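4.2 The vendor's claim and what we could check

Imuren sells its Plellance kit as a complete pick-and-place service for small stockrooms: an arm, a two-finger gripper, a small camera at the wrist, and a subscription to the grasping model that drives them. The sales sheet promises that "everyday desk items" can be handled without any training on the buyer's part. It does not say which items, how they were laid out, or what was counted as a success. We asked for the test list twice and were sent the sales sheet again.

We therefore built our own list, using goods that a returns desk would see in an ordinary week. It covers 11 kinds of item, among them staplers, boxed ink, power adaptors and corded mice. The kit was set up by Constead, the reseller, and we changed none of its settings after handover. Over the trial we logged 1,391 attempts, of which 1,018 met our own rule: the item had to be lifted clear of the table, held for 10 seconds and put down inside the marked target area. By the vendor's rule, as far as we can make it out from the software, a grasp counts once the fingers close on something and the motor current rises. That is a much easier test to pass, and we do not think a buyer would accept it.

Corded items deserve a closer look, as they are where the two rules drift furthest apart. The model picks its grasp from the shape of the main body and seems to pay no attention to whatever is attached to it. On a rounded shell this can give a very tidy hold, with a pad on each flank and the body centred between the fingers (Figure 3). The log marks such a hold as complete, although the cable may still be trailing over the table.
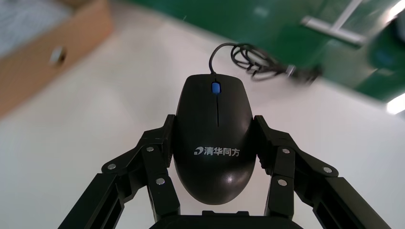

Figure 3. Corded mouse held between the two fingers, seen from the wrist camera.

Whether the cable matters depends on the job. For a stockroom that only wants goods moved from one spot to the next, a lead left dangling may be no worse than untidy. For packing it is a real fault — the item goes into the carton and the lead stays over the side. Imuren's manual advises users to "present items neatly", which in practice means a person tying up each lead beforehand. The cost of that person appears nowhere in the savings table, and it should.

We were also unable to confirm that the wrist view is enough by itself. Once the fingers have closed, the item fills much of the view and hides part of what lies behind it. Ankrah, the rival service we look at in Section 5, adds a second camera on a fixed post and charges for it. Imuren calls its single camera a strength. We would call it a saving, and would want to see both layouts run on the same goods before paying for either.

None of this makes Plellance a bad gripper. The hardware held up well from the start of the trial in July, and the pads needed cleaning only once. Our doubts are about the service sold along with it, and above all about a success figure that the buyer has no means of checking. The export tool gives totals per shift but leaves out the single attempts, so we had to keep our own log by hand. Constead told us that a fuller export is planned but gave no date for it.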